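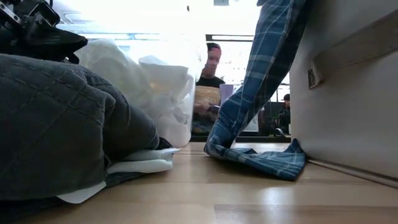 换季收纳里的水分问题

租的房子在一楼,北面的储物间没有窗,靠一扇百叶门和走廊换气。搬进来的第一个夏天结束时,收在里面的厚织物有一股陈味,但表面看不到霉点。之后我断断续续做了一些记录,断断续续的意思是中间换过一次电池,丢了将近一周的数据。下面按水分的来源、容器、干燥剂、压缩和复查来写,顺序和我当时排查的顺序不一样。

先说相对湿度

家里常见的湿度计读的是相对湿度,即空气中水汽含量与同温度下饱和含量之比。同一团空气,水分一克不增,温度降下来,读数就会上升。储物间比客厅凉,客厅里看着舒服的读数,到了北墙根可能已经进入霉菌喜欢的区间。只在客厅挂一个表,对收纳没有什么参考价值。

我用的是Ikley的电子温湿度计,带记录功能,可以导出表格。刚买来时和一只旧的指针式表放在一起,两者差得不少。校准用的是饱和食盐水法:小瓶盖里放食盐,滴水到成糊状,和湿度计一起封进密封盒,室温下放一夜。饱和氯化钠溶液上方的平衡相对湿度在常温区间比较稳定,接近四分之三。注意盐必须有未溶解的部分,全化了就不算饱和。盒子越小,平衡越快。Ikley的读数略偏高,记下偏差,后面手工减掉;指针式那只偏得没有规律,已经不用了。

测点的位置影响很大。我把湿度计先后放在层板上、墙角地面和收纳袋内部。墙角地面最高,层板次之,袋内的曲线最平。袋内曲线平,说明袋子隔断了大部分交换,同时也说明装进去时带了多少水,之后就一直是多少水。

织物自己带的水

棉的回潮率高,涤纶低,羽绒和羊毛居中偏高。所谓回潮率,是织物在标准大气下吸收的水分占干重的比例,各种纤维的数值在纺织教材里都能查到。一床棉被手感完全干燥,里面仍然有可观的水。把它从潮湿的房间直接装袋,等于把那个房间的湿度一起封存了。

绗缝类的东西要单独考虑。缝线把填充物分成一格一格,表层干得快,格子中央慢,缝线附近因为压得实,又比格子中央更慢。用手摸表层判断不了。我的做法是称重:洗之前在干燥天气里称一次,记在标签上;洗完晾到重量回到原值附近,再多晾半天。厨房秤量程不够,用行李秤挂着称,分辨率差一些,对厚的东西够用。

也可以用烘干机。低温,长时间,中途拿出来抖开再放回去。高温对涤纶填充不友好,会结块,缩短时间得到的好处抵不过这个。烘完不要趁热装袋,温度降下来之后袋内相对湿度会上升。摊开放凉到室温再装。

容器

试过的容器有三种。

无纺布袋透气,适合储物间本身就干燥的情况。我这里不适合,夏天的潮气会慢慢进去,织物跟着环境走。

普通聚乙烯袋,半透明的那种,隔水汽的能力取决于厚度和封口。多数问题出在封口。把袋口拧紧再用夹子夹住,和热封相差很远,但比打个松结好得多。袋子本身能看到里面装了什么,省去贴标签的一部分工作,标签还是要贴,上面写重量和装袋时的室内湿度。

带胶圈的塑料箱,我买的是Westa的大号。胶圈在转角处压得不实,用纸条夹在盖缝里拉,转角能轻松抽出来,直边抽不动。后来在转角内侧加了一段泡棉条,有改善。箱子的缺点是占地方,优点是可以叠放,也可以在里面放湿度计而不用担心压坏。

箱子不要直接放在地上。墙角地面是整个房间最凉的位置,箱底内侧容易出现冷点。垫高一掌,让空气能从下面走,箱底的读数就和层板接近了。离外墙也要留一点距离,外墙内表面在冬天的情况和地面类似。

干燥剂的用量

硅胶的优点是可以再生,缺点是在中等湿度下吸得有限。氯化钙吸得多,吸完变成液体,翻倒就麻烦,我不往装织物的箱子里放。最后用的是Yoshida的硅胶包,每包100克,一只大箱子里放2包,分别塞在对角。包装上没有写吸附曲线,只能自己测。

测法是把一包烘干的硅胶放在储物间的层板上,每天同一时间称重,直到重量不再变化。到平衡花的时间比我预想的长,布袋包装拖慢了速度,拆开摊在盘子里的那份快得多。再生用烤箱低温档,放平,不要叠,布袋要确认耐热。带指示色的硅胶方便判断,我这批没有颜色,靠称重。

放多少合适,可以粗算。箱内空气里的水少到可以忽略,需要处理的是织物吸附的水和之后渗进来的水。前者与织物干重和回潮率有关,一件厚重的棉制品,湿度差几成,对应的水量就可能超过300克,靠两小包硅胶抽干它是不现实的。干燥剂的作用是应付渗漏,织物必须在装箱之前先干。很多产品页面把这两件事混在一起讲,看完会以为多塞几包就行。

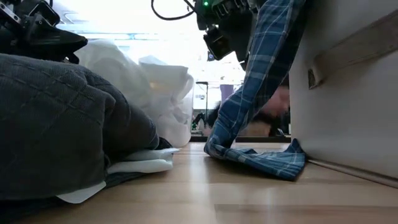
有读者在上一篇下面留言说,自己一直用真空压缩袋,空气都抽掉了,水分也就跟着走了,干燥剂可以省。

家用抽气泵做不到这一点。吸尘器一类的设备能达到的负压很小,抽走的是空隙里的空气,以及这部分空气携带的水汽,纤维内部吸附的水基本不动。要让吸附水在室温下明显脱附,需要低得多的压力和持续的抽气。压缩袋的好处在体积,以及之后与外界的交换变慢。如果装进去时偏潮,交换变慢反而把潮气留在了里面。

留言里还问到压缩对蓬松度的影响。我用一件涤纶填充的和一件羽绒的做过对比,压缩存放8个月,取出后摊平,隔天量厚度。涤纶那件没有恢复到原来的厚度,低温烘过之后好一些,折痕处仍然偏薄。羽绒那件烘过之后看不出差别,但样本只有这些,羽绒的品质差异又大,不能推广。现在我的处理是涤纶填充的只松松折起来装袋,地方不够时宁可拿走别的东西。

折法也试过几种。对折再对折会在中心形成很厚的一块,折线集中在同一位置。改成卷,折痕分散,内圈仍有一些皱。每次取出后换一个方向再收,薄的位置不会一直是同一条线。

复查

装好之后隔一段时间看一次,主要看箱内湿度计。读数缓慢上升属于正常渗漏,换干燥剂即可。读数在装箱后头几天就升得很快,说明织物没干透,要拿出来重晾。这两种曲线的形状差别明显,导出表格画出来一眼能分开,只看当前值分不开。

梅雨前后查得勤一些。储物间的百叶门在这段时间我会从里面贴一层膜,客厅开除湿机,等外面湿度降下来再撕掉。贴膜之后储物间的波动变小,平均值下降不多,因为墙体本身还在往外放水。墙体的部分我没有办法,租的房子,防水层在谁那里断的也无从查起。

气味的问题后来单独处理过。陈味不一定是霉,残留的洗涤剂和皮脂氧化也会有类似的味道。区分方法是剪一小块旧棉布,用清水漂过,完全干燥后和可疑的织物放进同一个密封盒,几天后单独闻棉布。这个办法很主观,我和家里人判断不一致的情况有过几次。漂洗次数加一遍之后,第二年的陈味轻了很多,但同一年我也换了容器,两个变量没有分开,结论只能存疑。

樟脑类的驱虫剂和湿度没有关系,不要当干燥剂用,也不要和塑料件直接接触,有些塑料会被软化。我用的是Lurness的雪松片,驱虫效果没有数据,放着主要是闻起来还行。雪松片自身也含水,放进箱子前同样要晾。

目前还没解决的是Westa箱盖的转角。泡棉条受压久了不回弹,今年准备换成硅橡胶条,截面还没选好。等入秋装箱之后,再把新的湿度曲线贴上来。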